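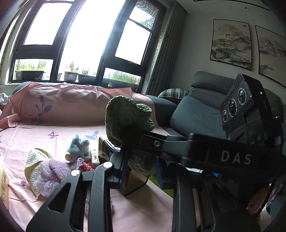

*柔軟物の把持、ソファ上。灰緑色の編み物をハンドグリッパーの指で挟んだ状態。*

件名: Re: [handheld-wg 作業規程] 第2版草案「柔軟物」の章について
日付: 2021年12月10日

作業規程グループの皆さま

草案への意見、ありがとうございます。長いので、引用しながら順に返します。冒頭の写真は付録Bに入れるつもりのものです。差し替え希望があれば、代わりの写真を添えてお知らせください。添えない差し替え希望は、7月に一度受け付けて懲りました。

> 3.1 の「対象物は整列させて置くこと」ですが、家庭内の作業でこれを守ると、
> 家庭内の作業ではなくなるのではないでしょうか。Matar の現場では、
> 開始前に全部きれいに畳んでしまい、その後「畳む」作業を記録しようとして
> 困っていました。

ごもっともです。3.1 は第1版から引き継いだ文で、もともと木製ブロックを並べる作業のために書かれていました。ブロックは整列しても困りませんし、文句も言いません。衣類やぬいぐるみに同じ文を当てたのは起草側の怠慢です。次のように直します。

**3.1(改)** 柔軟物は、重なりや折れを含む自然な状態で置いてよい。ただし、作業の対象とする物は、開始時に少なくとも一部が見えていること。

写真でも、ぬいぐるみの下に編み物やメッシュの布が重なっています。旧3.1 に照らせば即不合格、改正後なら検討の余地あり、というあたりです。

> 3.4 の「把持」の定義がわかりません。布は指が触れただけでも形が変わります。
> どの時点で「把持」と記入すればよいのですか。うちでは記入者によって
> 意見が割れ、昼休みが一回なくなりました。

昼休みについてはお悔やみ申し上げます。定義は以下でどうでしょう。

**3.4(改)** 左右の指の間に対象物の一部があり、かつ指の動きに対象物が追従している区間を「把持」とする。触れているだけの区間は「接触」とし、把持に含めない。

静止画では追従の有無がわかりません。したがって付録Bの写真に「把持成功」と書き込む案は却下します。挟んでいることまでは言えますが、その先は動画の仕事です。Vivwood の方から「どう見ても成功している」とのご意見もありましたが、どう見ても、という判定基準は規程に書けません。

> 4.2 の背景の規定が厳しすぎます。「均一な背景」を探して
> 部屋中の家具を動かすことになります。白い布を張ればよいのですか。

張らないでください。第1版のとき Lundia の作業場で実際に張ったところ、白い靴下が全部見えなくなりました。4.2 の「均一な背景」は削除し、次の二項を置きます。

**4.2(改)** 背景の家具、敷布の模様、カーテン等はそのままでよい。

**4.3(新設)** 窓を含む場合、窓の外が白く飛んでいても差し支えない。ただし、対象物の表面の凹凸が判別できること。

4.3 は窓の外ではなく手元で露出を見る、というだけの話です。写真の窓は昼の光でかなり白くなっていますが、編み地のぼこぼこした質感は読み取れます。これを下限と見るか標準と見るかは、まだ議論が必要かもしれません。私は標準でいいと思っています。冬の午後に標準以上を求めると、作業時間が正午前後に集中し、また昼休みがなくなります。

> 5.1 器具の写り込みについて。グリッパーが2台視野に入る場合、
> どちらを「主」とするのか記載がありません。左右で呼ぶと、
> 持ち手の左右なのか画面の左右なのかで混乱します。

この項目だけで草案が900字ほど延びかけたので、短く切りました。

**5.1(改)** 視野に2台のグリッパーが入るときは、対象物を指で挟んでいる方を主、他方を副とする。両方が挟んでいる場合は、先に挟んだ方を主とする。左右の語を使うときは、画面から見た左右とし、そのつど「画面左」「画面右」と書く。

写真では画面右から前を横切っている黒い本体に「DAS」の文字がありますが、主副の判定に文字の有無は関係ありません。以前、ロゴの見える方が主だという解釈を送ってこられた方がいました。広告の規程としては優れています。

> 6 章の「1000 エピソードごとに指先パッドを点検」は、布の作業には
> 間隔が長すぎませんか。糸くずが溝に入ります。

入りますね。ただ、間隔を縮める根拠になる記録が手元にないので、回数は1000のまま残し、柔軟物の場合の追加項目として書きます。

**6.2(新設)** 毛羽のある布や編み物を扱った日は、作業終了時に指先パッドの溝を目視し、繊維が残っていれば取り除く。取り除いた旨を日誌に一行書く。

「一行」とあるのは字義どおりです。前回の試行で、糸くずの色と推定される出所まで記した半ページの報告をいただきました。たいへん面白く読みましたが、規程上は「繊維あり、除去」で足ります。

Tellov からは別便で、私物の扱いについて質問が来ていました。壁の絵、箱の文字、棚の上の書類のたぐいです。これは柔軟物の章ではなく2章(事前準備)の管轄なので、ここでは方針だけ書いておきます。宛名や電話番号など個人につながる文字が読めるものは、開始前に視野から外す。飾りの絵や観葉植物は外さなくてよい。判断に迷うものは、迷った時点で外す。最後の一文は草案に「総合的に勘案し」とあったのを削って入れました。総合的に勘案できる人は、その場では大抵グリッパーで両手がふさがっています。

残っている宿題は以下です。

- 5.1 の「先に挟んだ方」を、同時に見える場合どう記入するか
- 付録Bの図番号(現在、図4が二つあります)
- 「編み物」と「ニット」の表記統一。どちらでもよいので、どちらかにしてください
- 英語版の「soft」と「deformable」の使い分け。こちらは、どちらでもよくないそうです

反対意見はこのスレッドに返信でお願いします。個別にいただくと、私が全員分の反対意見を代読することになり、声色の使い分けにも限りがあります。返信の際は、どの項についてのご意見か番号を付けてください。「例の件」では受け付けません。例の件は現在四つあります。

改正案の全文は、上の文言を反映したものを共有フォルダの「draft2」に入れました。「draft2_final」は古い方です。消さずに残してありますが、開かないでください。

作業規程グループ 草案担当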